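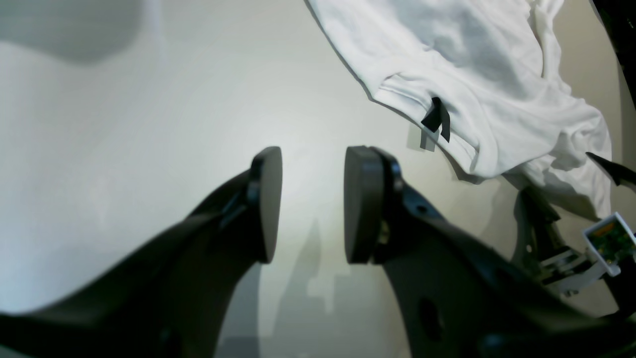

Photo: Clinport / Yen-ting Lai

When Huiling Jin opened her budget sheet in July, the arms were not the problem. She had prices for the arms already, from two suppliers, and the difference between them was small. What kept her at her desk until seven in the evening was everything below that line.

"The arm is the thing everybody wants to talk about," she says. "But I have one row for the arm and a whole page for the rest. Cables, brackets, fingers, the small boards at the wrist, the table itself. If I forget a row, somebody must come to me in three months and ask for money I do not have."

Jin plans equipment for Clitden, a small company which prepares printed clothing for online shops. It wants to know if a pair of robot arms can fold T-shirts at a cost that makes sense. For the trial she works together with Clinport, where Yen-ting Lai and Chin-lung Fang build and run the two-arm stations. I spoke to the three of them over two afternoons, partly at the station and partly on the telephone.

I asked Jin first why she did not simply buy a finished folding machine. She had looked at one, she told me. It needed a room of its own, and it accepted garments only in a narrow range of sizes. "It is a good machine for a hotel laundry," she says. "We have children's shirts, adult shirts, thick ones, thin ones, and next year maybe something else. I prefer to pay for a thing which can change." 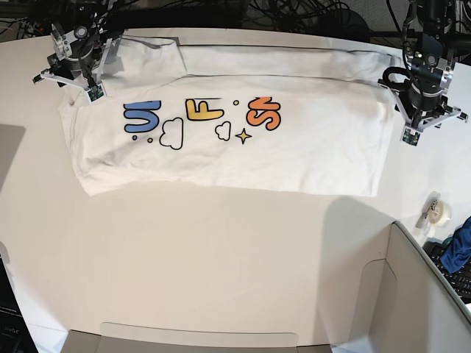
The sheet for one station, without the arms, ends at 2,491 pounds. Of this, 543 is for spare parts, and this is the number that caused most discussion inside Clitden. Jin's managers thought it was too high for a trial. She refused to lower it. Her argument was that a station with one broken finger is a station that does not work, and while it stands still the company pays anyway for the space and for the person who waits.

Lai agrees with her, although he would divide the money in another way. Fingers are printed in their own workshop and are cheap. He keeps a box of them. The motors are different. "A motor you must order, and then you wait," he says. "So I would say to any customer, buy fewer fingers, buy one motor more for each arm. Cables also. A cable that bends the whole day has a hard life, and people buy the exact number and no extra."

He has also an opinion about tables. In the first plan there was a steel table with adjustable legs, and it alone cost more than the cables and brackets together. He persuaded Jin to take a plain white one. A white table has a disadvantage, because most of the test shirts are also white and the edges of the cloth are harder for the cameras to find. For Lai this is a reason to keep it. If the folding works with white on white, he says, the customer will not need to buy special lighting later. 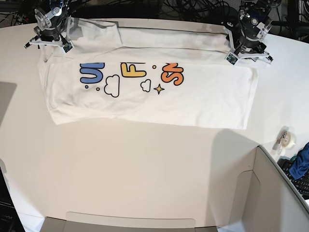 Anatole Carré told me by telephone that he finds the whole calculation too kind to the robot. In his view a fair sheet should begin with the hours of the people who teach it, and he has seen more than one project where those hours were hidden under "training" with no sum beside the word. He would also put in the shirts. They become soft and tired after many foldings, and then they do not behave like new ones from the carton.

Jin did not argue when I repeated this to her. She turned her screen and showed me a row with the name "operator time". The sum there is 2,049 pounds for the trial, and it stands apart from the station costs. "He is right that people hide it," she says. "I also wanted to hide it, a little. Then I thought, if the managers see it only at the end, they will not believe my next sheet."

The shirts are there too, as a small row under consumables, together with tape and boxes. Fang asked for shirts with a large print. A print helps him to see quickly on the recordings which way the cloth is turned, and he did not want to spend his evenings guessing.
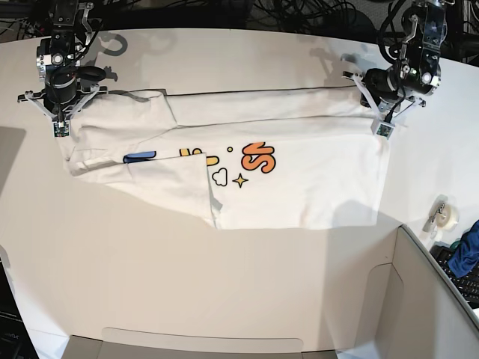
Fang is the one who sits with the station most of the day, and his wishes for the budget are modest. He would like a second table, so that one pair of arms can be repaired when the other one works. He would like the cables behind the table to be put in proper channels — this was in the first version of the sheet and was removed to save money. "It is not beautiful, and when I must change one cable I lose half an hour to find it," he says. "Half an hour is also a cost, but it has no row."

Then there is the question of software. Clitden received an offer from Kurkik, with a yearly licence for each station, and another from Tang, where the price is paid once but the updates are extra. Jin has not decided. She has asked both firms what happens if the company stops after the trial and wants to sell the arms. Tang answered in one day. From Kurkik she is still waiting.

Her advice to other small firms is to write the sheet before the first visit of a salesman, even if half of the prices are guesses, and to mark the guesses in another colour. Hers are yellow. On the version I saw, the arms and the table were already black, and the software, the second motor and the cable channels were still yellow.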